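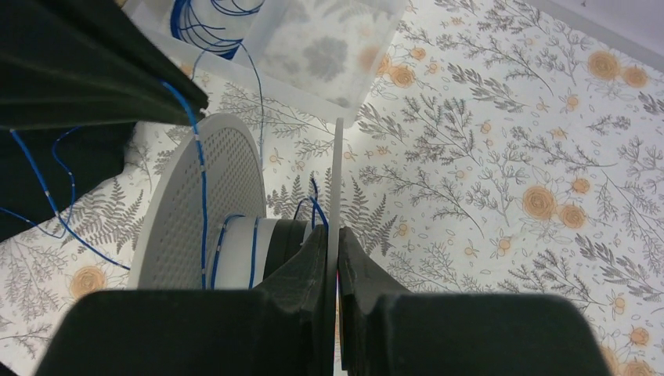 Winding wire onto a spool
Keep the spool on edge while winding and hold the free end under light tension. Wire with printed marks is easier to track: on blue wire with short white bands, each loop over the hub can be followed by eye, and a crossed turn shows at once. Monby spools take wire up to 3 mm.

How much wire fits on one spool?
The Monby hub holds 30 m of the standard Halliday wire. Stop before the last layer reaches the rim of the disc.
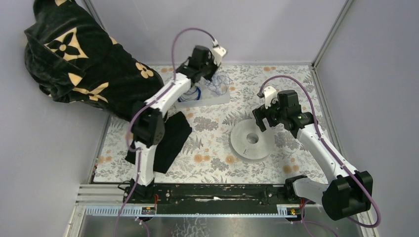 What kind of cloth should cover the work table?
Use a flat-woven cotton cloth, washed once before use. Pull it smooth and tuck the edges under. Vinyl slides when a spool is turned on it.

Can fleece be handled on the same table?
Yes. Clear wire ends first, as they snag in the pile. Lift the fleece by a fold near the middle, let it hang, then lower one edge to the cloth.

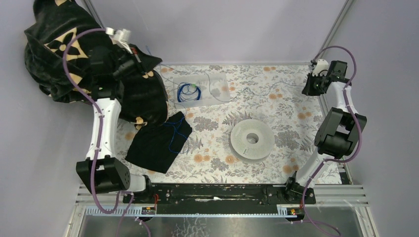 Fold it in half twice and press out the air after each fold. Dark fleece shows lint, so brush it before storing.

Corrections to this page: Declan Tipoki. Last revised 02/09/2024.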